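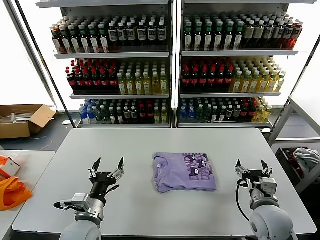
## 3. How garments were graded

Sorting rooms differ a good deal in how they name their grades. At Tanard the top grade is called "rail", at Jemembridge it is "shop", and at Saithong the same pile has no name and is known by the colour of its crate. To make the sites comparable we asked all 27 sorters to work with a single scale of four grades for the length of the study, and to note separately where their own site would have sent the item. The four grades were: fit for sale as it is, fit for sale after washing or a small repair, fit for bulk export, and fibre only. Shoes, bags and bedding were left out.

The scale was tried out at Jemembridge in July, before the main work began. Sorters there found the line between the first and second grades hard to hold. A jumper with slight bobbling on the cuffs would be put in the first grade by one sorter and the second by another, and both could give good reasons. We therefore added a short written note to the scale on bobbling, loose hems and missing buttons. The note did not cover smell, which sorters said they could not judge in a way that would mean the same thing from one room to the next. Items that smelled of smoke or damp were set aside and do not appear in the results.

### 3.1 Order of handling

Sorters were free to handle each garment in whatever order they liked. Most began at the neck. The neckline and the inside of the collar show wear early, and the label is usually there too, so that size, fibre content and condition can be checked in one movement. After the neck, the underarms, then the cuffs and hem. Printed tops got an extra step in every room we visited: the print was stretched lightly between the hands to see if it cracked. Sorters at Trosov did this even with tops that were plainly new, and said it was habit.

Folding came last and was treated as part of grading. A garment that had been folded was a garment that had been decided on. When we asked sorters to look at an item a second time, several of them refolded it even when they had not changed the grade, and two described the fold as a sign to the next person in the line that the item had been looked at properly. This had a practical effect on our records. At Tanard, items that arrived already folded by the donor were sometimes passed straight to the crates, and we had to ask that every item be opened out first. The share of first-grade items at that site fell once this was done. We can't say how much of the fall was due to the change, as the donations that week also came from a different set of collection banks.

Donor folding has not, as far as we know, been looked at in earlier work on sorting. It may deserve some attention. A folded top hides most of its own faults, and a sorter working to a target will be inclined to trust it.

### 3.2 The work surface

Marks are seen against the cloth, and the cloth is seen against the table. We had not planned to record anything about tables, but sorters brought them up so often in the interviews that we went back to the rooms and asked about them directly.
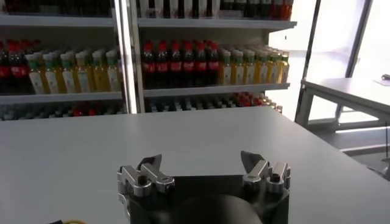 Agreement between sorters was lowest for pale garments, and the reason they gave most often was light coming back off the table. Jemembridge had used varnished tops for years and sorters there spoke of tilting a shirt, or lifting it clear and holding it towards the window, before they trusted what they saw. Taking the shirt to the window worked but slowed the line. The surface that sorters said they preferred was a flat, light grey one with a smooth matt finish, like the tabletop in Figure 2, which gives little shine and against which both a white and a dark garment keep a clear outline. A pure white top was liked less. It was said to make off-white cloth look dirty, and this is borne out by the second gradings, in which cream and ivory items were moved up more often than any others.

Table height was the other common complaint. It has no clear bearing on the grades given, but it came up in all three of the rooms where tables were fixed. Taller sorters leaned, shorter sorters worked with raised shoulders, and both groups reported checking hems less carefully towards the end of a shift. At Trosov the tables could be raised and lowered, though the handles were stiff and most sorters had stopped using them.

### 3.3 Second gradings

A sample of items from each site was graded again by a different sorter from the same room, who was not told the first result. Where the two grades differed, the item was put on a side shelf and the pair discussed it together at the end of the session. We kept notes of these talks, and they were often more useful than the grades.

Disagreement was mostly between neighbouring grades. Wider gaps were rare and nearly always came from one sorter having missed something: a moth hole under a fold, a zip that would not close, a name written inside a waistband in marker pen. Names caused more trouble than we expected. At Saithong a child's coat with a name inked on the lining was fit for sale without question, while at Tanard the same thing sent it down a grade unless the ink could be covered. Neither room had a written rule. Each was surprised to hear what the other did.

Children's clothes as a whole were graded more kindly than adult clothes. Sorters allowed for knees that had gone slightly thin and for faded prints, on the grounds that the garment would be outgrown before the wear mattered. The written scale makes no such allowance. We considered re-grading these items ourselves to the letter of the scale, and decided against it. The allowance is made every day in the rooms we studied and taking it out would give a tidier set of figures that described no real room.

### 3.4 Limits

The sites chose themselves, in the sense that we wrote to more rooms than agreed to take part, and the ones that agreed were those with steady staffing. Rooms that depend on short-term help may grade quite differently. Sorters also knew they were being studied. Some said they had slowed down in the first few sessions and then gone back to their usual pace, which fits what we saw – the number of items handled in a session rose at every site before levelling off.

We did not follow garments past the crate. Whether an item graded fit for sale was in fact sold, and for how much, is a matter for the shops, and only Saithong kept records that would let it be traced. Weather is a further gap. Donations in a warm spell are lighter and contain more cotton, and our sessions did not run long enough to take in the winter coats.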